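I finally finished the base story of Stolari last night, two weeks after everyone else seems to have moved on to something newer, and I've been itching to write about it ever since. My save file says 51 hours, which sounds like a lot until you remember how much of that I spent wandering around Plalisdale talking to fishermen and picking up every single mushroom I walked past.

I know the opening has put some people off. You're stuck in the village for ages, the map is tiny, and the fighting doesn't really get going until you cross the river. Please stick with it! Once you reach Cusow the whole thing opens up, and you can head for the mountains or the coast in whatever order you like. I went for the coast and got flattened by the first crab boss I met – six times, if we're being truthful – but I had a wonderful time doing it. 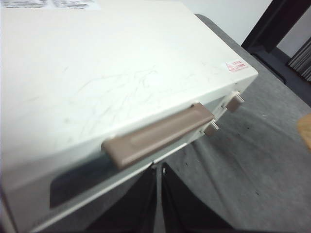
The patch last month helped a lot too. Before that, my game would stutter every time it rained, and it rains a great deal in Cusow. Now it's smooth nearly everywhere except the big market, and even there I can live with it. They also raised the bag limit to 80 slots, so I no longer have to stand by the storage chest deciding which soup to throw away.

What I still don't love is co-op. My sister and I tried the Ellwood dungeon together and got dropped at the second gate both times, and she lost a very nice bow. I gather they're working on it, and I hope so, as the puzzles in there are clearly made for 2 players and they're some of the best in the game.
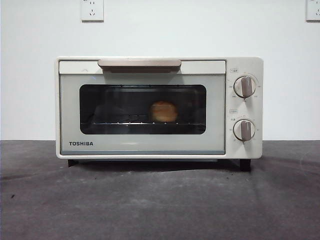

A roll in the Toshiba toaster oven.

Anyway, I'm sitting on 842 gold and a half-built house by the lake, and I still haven't tried the mountain road. I think I'll start up there tonight, after dinner, with a lot more healing potions than I took to the coast.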